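How Does a Car Know When to Stop? All About Brakes

Have you ever sat in the back seat and watched the trees go whooshing by, and then noticed how gently the car slows down when the light turns red? It feels so easy! But a family car can weigh as much as a small hippopotamus (a very well-behaved one, we hope), and getting something that heavy to stop takes some clever parts working together. Let's climb under the car, just in our imaginations, and meet them.

Start with your own two hands

Before we go any further, press your palms together and rub them back and forth as fast as you can. Keep going! Do you feel them getting warm? That warmth comes from something called friction, and friction is what happens when two things rub against each other. Now press harder and try again. It gets more difficult to move your hands, doesn't it? Well, you have just made a brake, and you didn't even need a wrench.

The disc and the pads

Behind most car wheels there is a round metal plate called a disc. It spins whenever the wheel spins. Sitting on either side of it, very close, are two brake pads, held in place by a strong metal clamp called a caliper. When the driver pushes the pedal, the caliper squeezes the pads against the disc, a bit like you squeezing a cookie between your finger and thumb. The disc slows down, so the wheel slows down, and before long the whole car comes to a stop at the crosswalk.

Our little Drindus hatchback, the one we use for school visits, weighs 2,000 pounds, and it has four wheels with two pads on each one. That makes 8 pads altogether, and every one of them is small enough to hold in your hand!

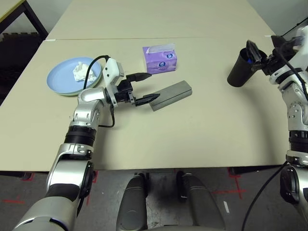
How does the pedal reach the wheels?

Now you might be wondering how a push from one foot gets all the way to four different wheels. The secret is a liquid called brake fluid, and it lives inside thin tubes that run underneath the car. A liquid like this is very hard to squash, so when the driver pushes on one end, the push travels right through to the other end. If you have ever pressed on one side of a full water balloon and seen the other side bulge out, you already have the idea (and possibly wet socks).

Where does all that going-fast go?

A moving car is full of energy, and energy doesn't just disappear. Do you remember your warm hands? Brakes turn the car's movement into heat in the same way, only much more of it. Many discs have little gaps inside them so that air can blow through and carry the heat off. Please don't ever touch a brake after a drive, even if you're very curious, because it can burn you.

Pads get tired, too

Every time the pads rub on the disc, a tiny bit wears away, just like the eraser on your pencil. After many, many trips to school and the grocery store and Grandma's house, they become too thin, and a mechanic has to put in new ones. Some pads have a small metal tab that makes a squealing sound when it's time. It's an awful noise, but a very helpful one!

Something to try at home

Ask a grown-up if you can borrow a bicycle. Turn it upside down, and have your grown-up spin the front wheel slowly while you squeeze the front brake lever. Keep your fingers well away from the spokes. Can you spot the part that does the rubbing?

Words to remember

Friction: the rubbing force that slows things down.
Disc: the round metal plate that turns with the wheel.
Caliper: the clamp that squeezes the pads.
Brake fluid: the liquid that carries the push from the pedal.

Next time: why do tires have grooves?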